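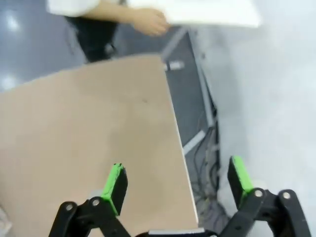
Packing Room Assistants (part-time, paid)
Lovar Home Parcels, Brendomville
Posted Mar 12, 2022

Do you like a well-packed bag? Do you get a small thrill when the heavy stuff is at the bottom, the flat stuff is standing up along the side, and the handles still meet at the top? Then please read on, we would love to meet you!

Lovar Home Parcels packs bags of everyday household goods for people who have just moved into a new place. Dish towels, storage boxes, light bulbs, mugs, sponges, a shower curtain if they asked for one. Customers send us a list, we fill the list, and they come by to pick it up or have it dropped at their door. Last October we packed 627 orders, our busiest month so far, and we are now adding four assistants to the packing room on Yau Street.

What the work is like

You start with a basket and a list. You walk the shelves, fill the basket, and bring it back to a table. Then you open up a shopping bag, stand it next to the basket and move things across one at a time, checking each against the list as it goes in. Sounds simple, and it mostly is, but there is a real knack to it and we are happy to teach it. A plastic bag likes to fold in on itself just when you have a hand full of mugs. Something flat and stiff goes in early and makes a wall for everything else to lean on. Glass gets wrapped. Soft things fill the gaps.

The other half of the job is the room. We change the layout a lot, so tables get moved, boards get carried in and put up or taken down, and the floor gets swept before anything goes back. If you are the sort of person who sees a crooked table and straightens it without thinking, you will be very much at home with us.

A normal shift:
- Set up your table and check that it's clean
- Pick and pack orders from the morning list
- Return empty baskets to the stack by the door
- Help with moving tables and boards when the layout changes
- Fold and store unused bags by size
- Wipe down, sweep up, hand over to the next shift

Who we're looking for

You don't need experience in a warehouse or a store. Some of our best packers came from school kitchens, libraries and one very busy flower shop. We care much more that you are patient and like getting things right. You should be able to read a printed list in English, stand for most of a four-hour shift (stools are there when you want one), and lift up to 25 pounds. For anything bigger than that, two people carry it, always.

You must be 18 or older. If there is some part of the work you can't do, tell us anyway - we can often trade tasks around, and there is plenty of sitting-down work with lists and labels.

Bags and baskets

Customers are welcome to bring in clean shopping bags they have at home and we use every good one we get, so you'll meet a lot of different shapes, prints and handles. Thin plastic ones are fine for towels and other light things. Heavier orders get doubled up or go out in a box. Baskets stay in the building! We own 148 of them and would like to still own 148 next year. Before you put a basket back, look in the corners, where the small dark things love to hide.

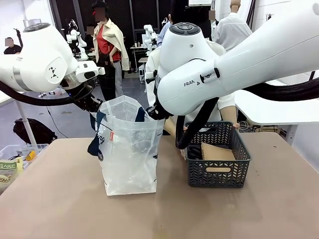

Hours and pay

Shifts are four hours, mornings or afternoons, and you can ask for between three and five a week. Mornings start at 8:30 and afternoons at 1:00. Pay is $17.50 an hour to begin with, going up to $18.75 after your first 87 hours, and that includes your paid training. We'll lend you an apron, and gloves in whatever size fits. Please wear closed shoes with a good grip.

There is a proper break in the middle of each shift, with coffee, tea and usually far too many crackers. You also get 20 percent off your own orders, and yes, you can pack them yourself.

Getting here

We're at 761 Yau Street, Brendomville, on the ground floor, entrance on the Plindden Avenue side. The 14 bus stops at the corner. There is a bike rack by the entrance and a small parking lot behind the building, which fills up early on delivery days.

How to apply

Send us a short note, half a page is plenty, or drop one off at the front desk. Tell us:
- which shifts would suit you, and how many a week
- when you could start
- something you have packed, moved, sorted or put in order that you were happy with (a moving van, a lunch box, a garage, anything!)

A resume is welcome but you don't have to send one. We reply to every note within ten days and invite people in for a paid two-hour trial, where you pack a few orders alongside one of us and get to ask all your questions. We'll keep reading notes until all four places are filled.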